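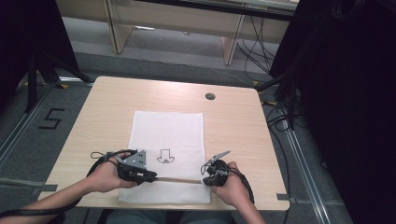

The bus from Valville got in at ten to seven and my sister was the only person waiting. She had our father's coat on. She said the house was cold and that the man from Nieminen would come for the piano at nine, so we had two hours to decide whether to let him. We drove up through Cluson without talking much. The bakery had closed and so had the place that sold boots. In the kitchen she had already cleared the table, the square one with the light wood grain, and laid a white sheet lengthwise on it. I put my bag on a chair and asked if there was coffee.

There was coffee. She poured it into the two cups that were left and we stood by the stove to drink it.

"He offered 2136," she said. "I told him it was worth more."

"Is it?"

"I don't know. I wanted to hear what he'd say."

"What did he say?"

"He said 2136."

Our father had played one piece on that piano, a slow thing by Handel, and he played it badly for 50 years. He always stopped at the same bar, went back 4 bars, and came at it again. When we were small we lay in bed upstairs and waited for the stop. Some nights he got through it and kept going to the end, and then I couldn't sleep, as if a step had been left off the stairs.

I went into the front room and lifted the lid. Two of the low keys had sunk and stayed down. The music was on the stand, and at the bad bar he had written something in pencil and rubbed it out so many times that the paper had gone thin. I held it up to the window. I could make out the word "wait" and nothing else.

My sister came in behind me with her cup.

"You could take it," she said.

"I live on the third floor."

"I know where you live."

She sat down on the bench and played the first line with her right hand. I hadn't known she could. She went on slowly, adding the left hand where she was able to, and when she came to the bar she stopped. She went back and tried it again – the same way he used to – and stopped in the same place.

The truck pulled up a little before nine. We heard the man get out and let down the ramp. My sister kept her hands on the keys.

"Go and tell him we need a few minutes," she said, so I went out in my socks and told him.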